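Borrowed Hands
The quickest way to teach a robot about your desk may be to pick things up for it

May 4, 2021

Wenche Moen starts most mornings by moving a mouse. She picks it up, carries it a few inches, sets it down, lets go, and then does it again from a slightly different angle. By the time her coffee is gone she has done this a couple dozen times, and every one of those small trips has been saved, trimmed and filed for a machine to study.

Moen is one of 14 people collecting examples for Trutent, a small outfit in Greenberg that wants robots to be good at ordinary tidying. She works from home with a gripper she holds in her own hand. There's a camera on the tool, so each recording shows the job from right behind the fingers, and the fingers do only what she makes them do. No robot arm is needed for this part at all, and I think that's the loveliest thing about the whole idea. The skill comes from a person, and the robot gets it later!

I spent a day squeezing the thing myself and I'm hooked. You'd expect it to feel like using tongs, and for the first ten minutes it does. Then you start noticing how much your real fingers have been doing all your life without asking you. You come in too steep and the object tips. You come in too shallow and the pads slide up the sides. Moen, who has been at it since February, told me to slow down at the end and stop thinking about my wrist. My next try was better, and I was absurdly proud of it.
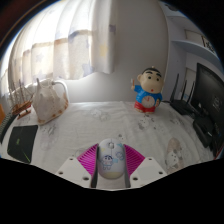
What Trutent wants most is variety. A learning system that has only met bare gray tables under lab lights tends to get muddled the moment it meets a patterned tablecloth or a bright window, so the collectors are told to leave their homes the way they are. Curtains stay as they like them. Knickknacks stay out. Aivar Sproģis, who runs the collection side, gets a little gleeful talking about this.

"I used to send people a list of things to clear away," he said. "It was a terrible list. Everything on it was something we needed."

His team now has recordings from 228 rooms, and he can talk about them the way a birder talks about marshes. Kitchens are great for shiny things. Bedrooms have soft surfaces that shift under the object. Desks are his favorite, with all those cables and screens and small items parked close together, so that the gripper has to find a path in and a path out. A mouse is a tricky customer, too: low, rounded, smooth on the sides and happy to skate away if one finger touches before the other.

The recordings go into a program called Vellimen, which lines up what the camera saw with how the gripper moved and how wide it was open. A single example is short. The best ones, Sproģis says, are a bit boring to watch, with a calm approach, one firm close, a lift and a gentle release. But he keeps plenty of the wobbly ones as well. If a collector misses, backs off and tries again, that second try goes in, and a robot that has seen people recover has something to go on when its own first grab goes wrong.

Moen sent in 526 examples last month. She keeps a paper notebook beside her with a line for each session: what she moved, where the light was coming from, which hand. She switches hands after lunch. She has opinions about cups (handles are harder than they look) and stronger opinions about spoons, which she says should be left to the young.

Training happens on a machine in the Greenberg office, and the results get tried on an arm named Stellov, bolted to a bench by the back wall. On the afternoon I visited, it was working on a set of 19 objects it hadn't met before. It reached for a plastic tape dispenser, paused, turned its wrist a little and came in low from the side. I laughed out loud, because I'd seen that turn before. Moen does it every time.

She hadn't known. When I called to tell her, she asked me which way it turned, and then she put the phone down on the table to try it herself.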